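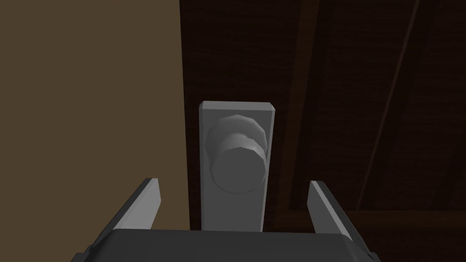

Lantern Night is coming up fast so here are the house tips, same as every year plus a few new. Start with the front door. Garland goes up first, before any food, before you sweep. If you have a dark wooden door with a knob on it, use the knob - loop the ribbon behind it twice, knot underneath, done. No nails. Pale ribbon shows up best on dark wood, esp. once the street lights go off for the parade. Leave enough slack that people can still turn the thing.

Updated 9/14/18. The Gukcombe parade is 515 lanterns this year, and it comes down Sowerby first, so if you're on Sowerby you need to be ready early.

## Lanterns

- Paper ones: flatten under a heavy book overnight. Do NOT iron. I ironed one. Brown stripe forever.
- Jar ones: half inch of sand in the bottom, tealight pushed in. Sand stops it sliding when kids carry them.
- Old wax in the jar - freezer, 20 minutes, pops out with a butter knife.
- Wire handles: wrap the bit you hold with masking tape. Sounds fussy. Saves fingers.
- Battery tealights for anybody under school age. Test them the night before, the cheap ones die in the drawer.

Tissue paper colors run if it drizzles, and they run onto coats. Rub the outside with a stub of white candle first, all over, not too hard. Works ok on crepe paper too but it goes a bit stiff. 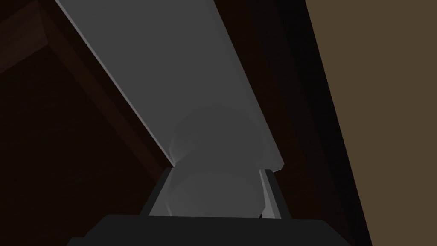 Same trick for the paper streamers, only do those before you cut them or you'll be at it til midnight. Cut long, trim later. String them from the porch rail to whatever's handy and keep them well clear of anything with a flame in it.

## Soup for the walkers

Everyone who stops gets a cup of something hot. Old rule, nice rule, hard on the stove. What works:

- Make it two days ahead. Bean soup is better by then anyway.
- Cool it in shallow pans, not the big pot. Big pot takes forever and can go sour.
- Reheat in two batches. One on the stove, one waiting in the fridge.
- Salt at the very end. It cooks down more than you'd think while you're out looking at lanterns.
- Too thick? Hot water, not cold. Too thin? Mash a cup of the beans and stir them back in.

I got 43 cups out of my two pots last year and scraped the bottom for the last one. Write your name on the base of your ladle with nail polish, they all end up at somebody else's house.

Seed buns: brush with milk the moment they come out, cover with a dish towel, they stay soft til morning. Dont stack them warm.

## Open door hour

Goes from when the drum passes until the drum comes back. Door open, light on in the hall, anybody can come in and say the greeting.

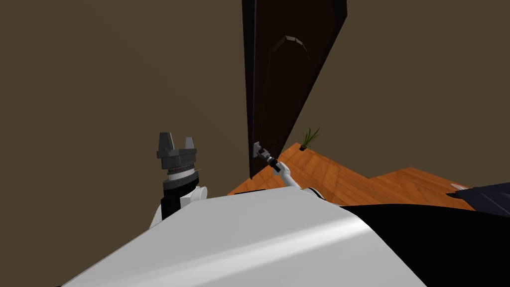
*Door open for the walkers.*

Few things for that:

- Roll the hall rug up. Wet boots, candle wax, soup.
- Old bath towel inside the step. Swap it halfway through.
- Cat in the bedroom with the radio on.
- Door wants to swing shut? Folded cardboard wedge underneath. A sock stuffed with rice is even better, quieter.
- Coats on one bed, not three.

Wax on the floor after - let it go hard, ice cube if you're impatient, lift with an old plastic card. Wax on cloth: brown paper on both sides, warm iron, keep moving to a clean bit of paper. (The iron is fine HERE. Not on lanterns.)

If you're new on the street and don't know the greeting, just say good evening and hold your lantern up. Thats plenty.
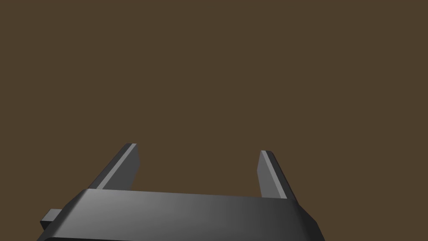

Sorin Vlachou wrote in to say the rice sock works but go easy on the rice, his split in the hall and he was sweeping it up till June. He also puts his soup in the slow cooker on low and skips the second batch altogether, and he says to add a bay leaf. Haven't tried it with the slow cooker. Will this year.

Sawsan Nasrallah has spare wire handles if you're short, knock before the drum starts.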